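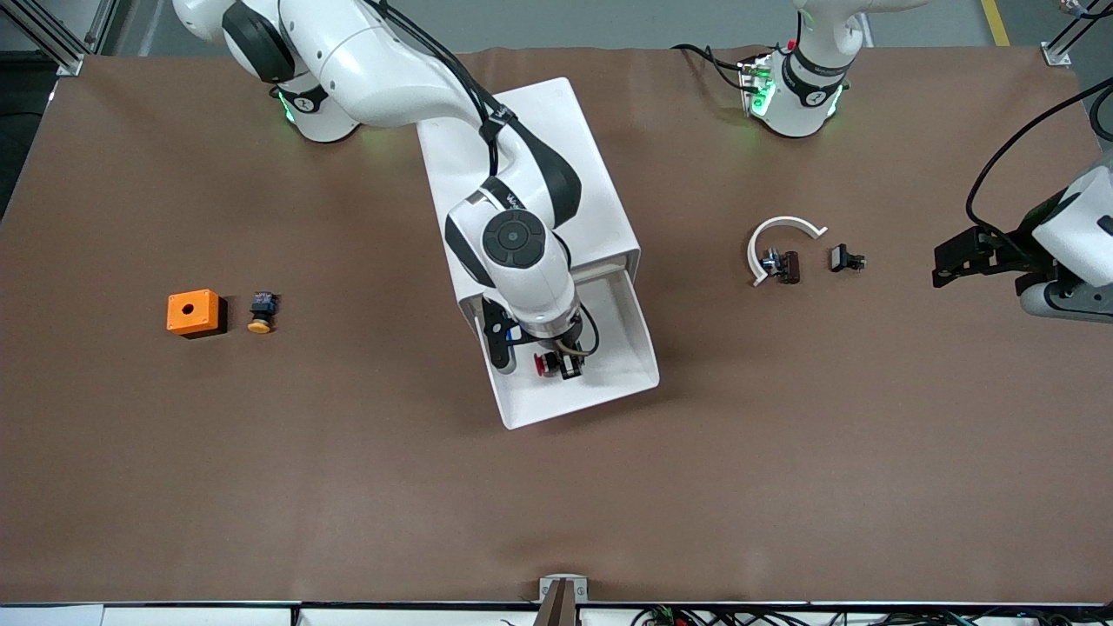 Open day draws 628 to Fernon workshop

15/03/2020

Visitors to the Fernon workshop in Orkuslow were shown a two-armed robot handling the parts of industrial push buttons at the firm's open day yesterday.

The doors were open from ten until four and 628 people signed in at the front desk, many of them families from the town. Fernon makes and repairs control panels for farm and dairy equipment, and the robot was set up at the far end of the assembly hall, where people could watch from behind a rope.

The robot works at a table covered with a brown sheet. Its job is to pick up loose button parts, such as caps, housings and contact blocks, and move them to where they are needed. At present it is being tried on sorting and on the first steps of assembly. The last steps, including all the wiring, are still done by hand.

Nerys James, who runs the assembly hall, gave a short talk before each showing. She told visitors that the parts look simple but are awkward for a machine to hold.

"A cap is small and round and it wants to roll away from you," she said. "A contact block has flat sides, so you would think that was easier, but it has to be turned the right way up before it is any use. We spent most of the winter on those two."

The project began 2 years ago with help from Walier, a small company which writes the control software. Chiharu Ikeda came from Walier for the day and answered questions between showings. Several people asked how fast the robot was. She said it was slower than a trained person and would probably stay so for a while, but that it could be left with a tray of parts over the lunch break.

Asked by one boy what happens if it drops something, she said it tries again, and that after a set number of tries it stops and waits for someone to come.

Hywel Jenkins, a retired fitter who worked in the same hall when it belonged to Edwards, stayed for three showings. "We had four of us on a bench doing buttons, all day long," he said. "I wouldn't have minded a hand with it. I'd like to see it do the springs, mind you."

James said springs were not planned for this year.

The firm was also asked about jobs. Managing director Eirlys Pritchard said that no posts had been lost and that 4 people had been trained to run the robot, all of them from the present assembly team. Fernon employs roughly 100 people on the site. She said the firm would decide in the autumn whether to buy a second robot.

Elsewhere in the building there were tours of the paint shop and the test room, and a table where children could wire a lamp to a switch. Teas were served in the canteen, and a raffle was held for the Orkuslow first responders.

School groups who could not come yesterday can ask for a weekday visit. Bookings are taken by Myfanwy Hopkin at the Fernon office. Children under eleven must come with an adult, and closed shoes are needed in the assembly hall.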